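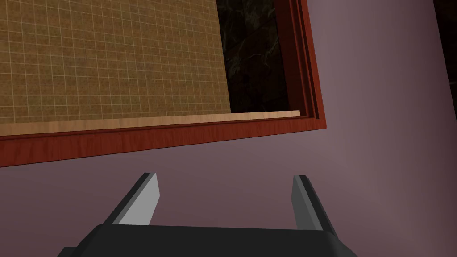 Gavadus is a two-armed home robot that we develop in the shared workshop at Clelley, and before we let any part of it move for real, we try it in the simulator. The questions below come mostly from people who want to build the same thing at home, so I have collected the answers in one place. If your first wrist view looks like ours, with the two fingers open and a wooden frame going diagonally over them, your wrist view is loading correctly. You can continue to the next step.

## Before you start

**Do I need the real arms to use the simulator?**

No. You need only the model files and the room file, which is called Clurkholm. Many people work with the simulator first and buy the motors later. I think this is the better order, as you will surely change your mind about something.

**Which computer is enough?**

Our workshop computer is 9 years old and it runs one camera well. With all cameras open it becomes slow. Close the views that you do not need.

**How long does the first loading take?**

Around 7 minutes on our machine. After that the textures are stored and it goes much faster.

## The room and the cameras

**Why is the room leaning?**

The head camera follows the body. If the base angle in your settings file is not zero, the walls and the floor will lean with it. It does not harm the simulation, but it is tiring for the eyes. Set the angle to zero and load the room again.
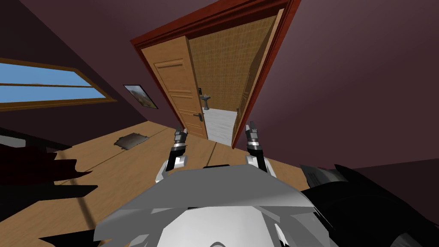
*Head camera, with both arms forward and the bathroom door open.*

**Can I use my own room?**

Yes. Measure the door openings first - they matter more than the furniture. Make each door a separate part with its own hinge, or the robot will treat it as a wall. The lever handle must also be a separate part.

**Can I change the wall color?**

Yes, in the materials file. Please do not choose a color very near to the color of the gripper, or the fingers will be hard to see.

## The gripper

**How wide do the fingers open?**

In the standard file, 100 mm. If you print the short version of the fingers, change the value in both places: in the model and in the controller. I forgot the second place once and I lost a whole Wednesday evening.

**How should I approach a tall round object?**

Come with the fingers open, one on each side, and keep the speed low. Stop before closing and look at the wrist view. The object should stand between the two fingers. Our closing force is 28 in the settings, on the scale of the Teshome controller, and I suggest that you begin lower.
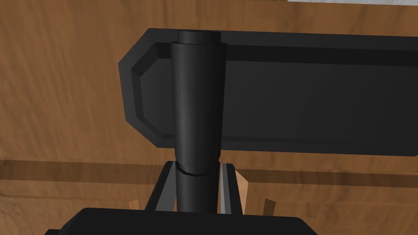 *Wrist view: the fingers on both sides of the black cylinder, below its seam.*

**Everything is black and I cannot see the edges. What can I do?**

Add one more light above and a little to the left. A black part in front of another black part is difficult, but a soft light on the rim already helps. You can also make the inner faces of the fingers lighter.

**Is it important to hold below a seam?**

For our tests we choose one height and keep it, so that the results can be compared. A seam is an easy mark for this. With the open fingers beside the narrower lower section, I check the gap on each side and write down the wrist angle. 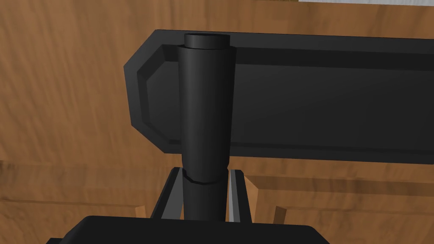 Save the angle together with the name of the object, and save again each time you change the approach. The simulator keeps only the last position when you close it.

## Sharing and help

**May I use the files for my own build?**

Yes, for home and for shared workshops. If you improve the fingers, please send us the new file.

**Where do I report an error?**

Use the notebook on the Clelley workshop page. Write the version of the room file and which camera you had open. The next version of Clurkholm is planned for February.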